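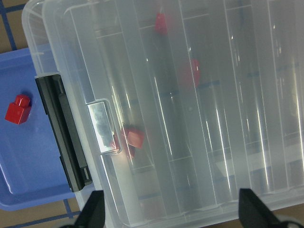 4 透明分格容器在玩具借阅点中的使用

4.1 背景与问题界定

玩具借阅点的藏品以小件、成套、多部件为主要特征。与图书不同，一套玩具的完整性无法由外观直接判定，归还时须逐件核对，而核对所耗费的人工在借阅点的日常运行中占有相当比重。第3节已说明，借阅点工作人员对收纳容器的要求集中在两个方面：其一，容器应使内容物在不开盖的情况下可辨；其二，容器应使缺件状态易于察觉。透明分格容器在形式上同时回应了这两项要求，因而在近年的采购中取代了布袋和不透明纸盒。

但“透明”作为采购条目中的一项属性，通常只描述材料本身，不涉及容器在实际光照和实际视角下的可读性。Nisbet 在其关于小型流通藏品的工作报告中将二者区分为“材料透明”与“使用透明”，本文沿用这一区分。前者为出厂属性，后者取决于盖面结构、表面磨损、室内光源位置以及操作者的观看角度。本节讨论后者，并考察其对归还核对结果的影响。

4.2 场所与藏品

调查在 Kenwood 和 Wurnum 两处借阅点进行。Kenwood 借阅点设于社区图书馆底层，服务台朝北，日间以自然光为主，辅以吸顶灯。Wurnum 借阅点设于一处改建的商铺内，无可开启的侧窗，全天依赖顶部条形灯照明。两处均使用 Turis 目录系统登记借还，藏品编码规则一致，条目字段中包含部件清单、容器类型和最近一次核对时间。

纳入考察的藏品限于积木、拼插件和木制串珠三类，均以分格方式存放。益智拼图因部件形状差异过大且多以平铺方式收纳，不在考察范围内。电子类玩具因涉及电池检查，核对流程不同，也予以排除。

两处借阅点各抽取100次归还记录，抽样以归还顺序为准，遇排除类别则顺延至下一条。抽样期自二月开始，避开了学校假期，假期中家庭集中借还，核对往往由临时人员完成，与平日不具可比性。

4.3 盖面反光与可读性

可读性由两名记录员在服务台的常规站位进行评定。观看距离固定为40厘米，视线与盖面的夹角分为垂直（90度）和倾斜两种条件。倾斜条件不设固定角度，由记录员按平日取放容器的习惯自行确定。这样处理降低了条件的可重复性，但更接近实际操作，固定倾角在预试中导致记录员刻意前倾，评定时间明显延长。

评定采用 Ritchie 量表的简化版本。该量表原为文件夹封套的可读性评定而制定，简化时删去与文字有关的条目，保留“颜色可辨”“轮廓可辨”“数量可辨”三项。三项分别记录，不合并计分。合并计分会掩盖一种常见情形，即颜色可辨而轮廓不可辨，该情形在单色部件中对核对几乎没有影响，在多色混装部件中则影响较大。

垂直条件下，三项评定在两处借阅点之间没有可供讨论的差别。倾斜条件下，差别集中于“轮廓可辨”一项，Wurnum 的评定结果低于 Kenwood。记录员的备注显示，条形灯在带棱盖面上形成的反光呈带状，与格槽方向接近平行时，会覆盖整条格槽；与格槽方向垂直时，仅遮挡局部，稍微移动视线即可避开。容器在架上的朝向由此成为影响可读性的一项因素，而现行的上架规则并未对朝向作任何规定。

颜色的评定受反光影响较小，但并非不受影响。饱和度高的部件隔盖观察时仍可判定色相，只是明度偏高；粉色与浅红、米色与白色之间的混淆则在备注中反复出现。对于部件清单中以颜色作为唯一区分依据的藏品，核对时仍以开盖为宜。

4.4 部件与盖板的间距

除盖面自身的光学性质外，部件顶面至盖板的距离也影响轮廓的清晰程度。盖板经日常擦拭后形成细密划痕，具有一定的散射作用，部件距盖板越远，轮廓越模糊。这一现象在浅格容器中不易察觉，在深格容器中则较为明显，尤以只装一层部件的格子为甚。

Wurnum 借阅点曾在深格容器底部加铺衬垫以抬高部件，初衷是减少搬运时的碰撞声，客观上也缩短了部件与盖板的间距。衬垫使用一段时间后因不易清洗而停用。两种状态下的记录在本次抽样中均有出现，但目录条目没有记载衬垫的有无，无法据此分组，此处仅作为观察提出。

图4 透明塑料容器及其所在台面 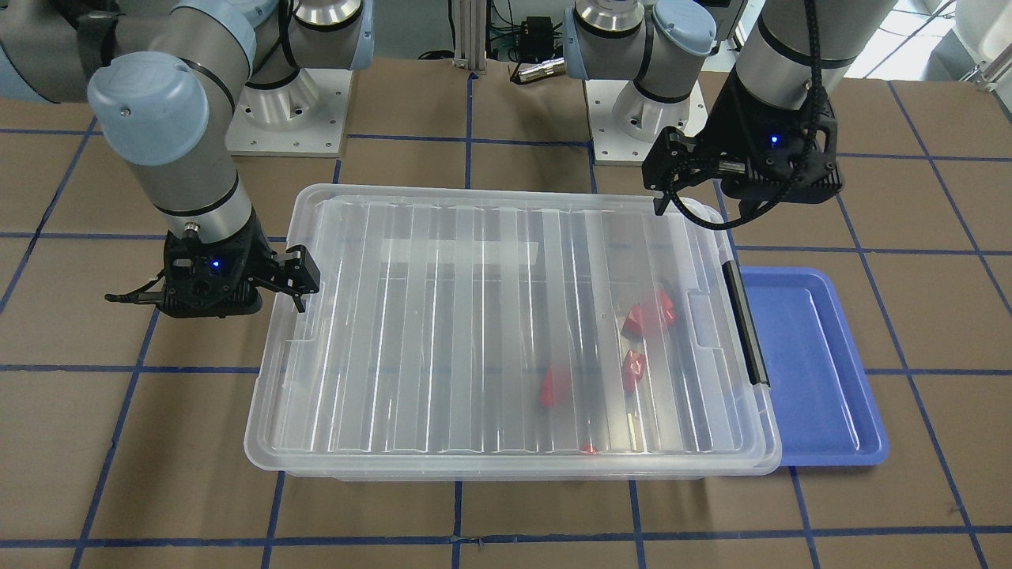

图4 透明塑料容器与工作台面。

4.5 核对方式的选择

按照 Turis 系统的操作说明，归还核对分为“隔盖核对”与“开盖核对”两种，由当班人员自行选择，系统只记录选择结果，不记录理由。从抽样记录看，选择与藏品类别的关系强于与容器类型的关系。串珠类几乎一律开盖，积木类多为隔盖，拼插件介于二者之间。访谈中，当班人员将这一差别解释为部件大小和归还者是否在场等候。归还者在场时，隔盖核对的使用更为频繁，排队时尤其如此。

隔盖核对后的漏检由下一次借出前的复核发现。复核时登记的缺件，若上一次归还记录为完整，则计为漏检。该判定方式有两个弱点。第一，部件可能在馆内散失，例如整理时落入相邻藏品的容器，此类情形会被误计为归还漏检。第二，部分藏品在抽样期内未再次借出，其漏检状态未知，分析时按缺失处理，不计入任何一类。

在可判定的记录中，漏检多见于部件较小且一格多件的藏品。一格一件的藏品极少漏检，空格本身即构成缺件提示，不依赖对部件数量的逐一确认。这一结果与 4.3 中“数量可辨”一项的评定相符：格内只有单件时，数量判断退化为有无判断，对反光和散射的容忍度明显提高。

由此可以认为，分格对核对准确性的作用主要来自格与件的对应关系，材料透明程度的影响次之。若对应关系不成立，提高盖板透光率所能带来的改进有限。

4.6 标识位置

两处借阅点的标识做法不同。Kenwood 将部件清单贴于盖面中央，Wurnum 则贴于容器短边侧面。盖面标识便于平放时阅读，但遮挡中部格槽，且随擦拭磨损较快；侧面标识在上架状态下可见，平放核对时则需转动容器。Kenwood 的当班人员在访谈中提到，标签覆盖的格子往往是最后才被检查的格子，归还者排队时甚至被略过。

折中做法是将清单缩小后贴于盖面一角，并在清单上标出各格应有的部件。该做法在 Kenwood 试行于少量新入藏品，尚未形成可供比较的记录。试行中暴露的问题是字号过小，年长的借阅者在家中自行核对时阅读困难。此外，清单方向须与格槽方向一致，否则读者须在脑中旋转对应关系，反而增加出错的可能。

4.7 磨损与更换

透明容器的使用寿命通常由扣件和合页决定，盖面磨损较少成为报废的直接理由。两处借阅点的报废登记中，以“扣合不严”“卡扣断裂”为由者居多，以“看不清”为由者仅零星出现。考虑到盖面散射对轮廓可辨性的影响，现行报废标准可能使一部分材料仍完好、使用透明度已下降的容器继续留用。

较为简便的检查方法是在容器底部放置带有印刷网格的卡片，合盖后由常规站位观察网格线是否仍可分辨。该方法不需要仪器，可与年度盘点合并进行。需要注意的是，网格卡片只反映底部位置的可读性，对部件顶面接近盖板的浅格容器而言偏于严格，不宜作为唯一的报废依据。

清洁方式对磨损速度的影响也值得记录。Kenwood 使用微湿软布，Wurnum 在抽样期的大部分时间里使用纸巾干擦，后改为软布。两处容器的购入批次不同，本文不对清洁方式与划痕程度之间的关系作定量推断。

4.8 局限

本节的评定由两名记录员完成，二人均熟悉所涉藏品，对部件的预期可能提高了轮廓可辨的评分。借阅者在家中的核对条件未纳入考察，其光源和台面高度差异更大。抽样仅覆盖两处借阅点，服务台高度接近，坐姿操作下的可读性无法由现有数据推得。目录系统中容器类型字段的填写也不统一，同一型号在两处分别登记为“分格盒”和“带盖格盒”，合并时由作者逐条比对，个别无法确认的条目按原登记保留。

容器朝向的影响将在第5节结合上架规则作进一步讨论，届时使用的记录取自 Kenwood 借阅点调整书架之后的时段。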